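Moving old parish registers when the church is being merged with its neighbour

Segundo Salazar
Posted 2025-11-26
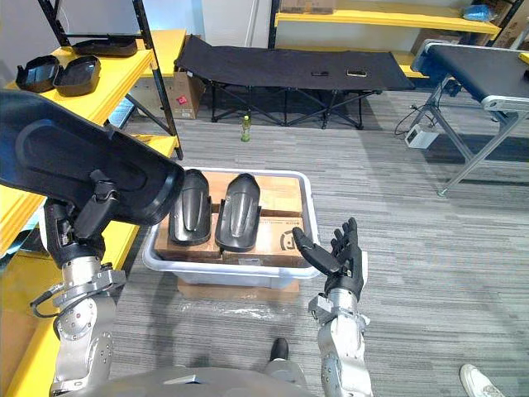

Our parish in Sornadport is being joined to the one across the river under a decree from the bishop, and I have been asked to deal with the sacramental registers: baptisms, marriages, burials, confirmations. There are 53 volumes. The oldest have leather spines that leave red powder on the hands, and several have loose gatherings. They have to go down a stone stair and then 8 miles by road. I intend to carry the weak ones flat on rigid moulded trays with rounded corners and a raised rim, the same sort as the large black one in the picture, one volume to a tray, and to box the rest. What I can't establish is the order of things on the paperwork side. Do I close the registers before they are moved, or does the receiving parish close them? Who signs for them? And is an entry made after the date of the decree but before the move valid if it went into the old book? We had two baptisms in that gap. The decree itself says only that the "books and documents" pass to the new parish.

We are Roman Catholic, in case the answer differs. The deanery office referred me to the diocesan office and the diocesan office has not replied.

Armelle Gilbert

I kept the registers through a merger of this kind. Your diocese may have its own norms, and these override anything below.

Keep two matters apart. The validity of a baptism does not depend on the book it is written in. The register is proof of the sacrament and not part of it, so the two baptisms stand. What may need correcting is where they are recorded. In our case the chancery told us to leave the entries in the old book, add a marginal note giving the decree's date and protocol number, and copy them into the first pages of the new parish's book with a cross-reference. Do not strike anything out.

Closing is normally done by the outgoing parish priest or administrator. On the line after the last entry he writes that the register is closed, gives the date and the reference of the decree, signs, and applies the parish seal. The blank pages that follow are ruled through diagonally. Do this before the move. If the old parish has already ceased to exist in law, the priest of the new parish signs instead, and he should say so in the wording.

For the handover, draw up a list in duplicate: type of register, first and last date, whether indexed, condition. Both sides sign both copies and a third goes to the chancery. Check each volume against the list when it leaves and again on arrival.

Later notations (marriage, ordination, annulment) must still go into the original baptismal entry, wherever the book now lives. Tell the neighbouring parishes the new address or those notices will keep going to a locked presbytery.

On the red powder: it comes off degraded leather. Wrap those spines in acid-free tissue and leave them alone. No polish or leather dressing.

Indrek Dambrauskienė

Just scan them all and be done with it. We did ours in 5 evenings with a phone. The diocese took the books in the end anyway.

Siiri Jaunzems

Scanning does not replace the transfer, and registers contain adoption and legitimacy notes that should not be sitting on anyone's phone. Get written permission first.

Two additions to Armelle's answer. Ask the diocesan archivist whether the closed volumes are wanted there instead of at the new parish; many dioceses prefer it for the older books, and it saves moving them twice. Also ask your insurer whether parish records are covered in a private car. Ours were covered in the building only, and we had to have the policy extended for the day.

If the diocesan office is silent, write to the chancellor by name and quote the protocol number from the decree. A general enquiry goes to whoever opens the post.

Segundo Salazar

Thank you. The protocol number is on the back of the decree, which I had not turned over. I have written to the chancellor and will hold the move until there is a reply.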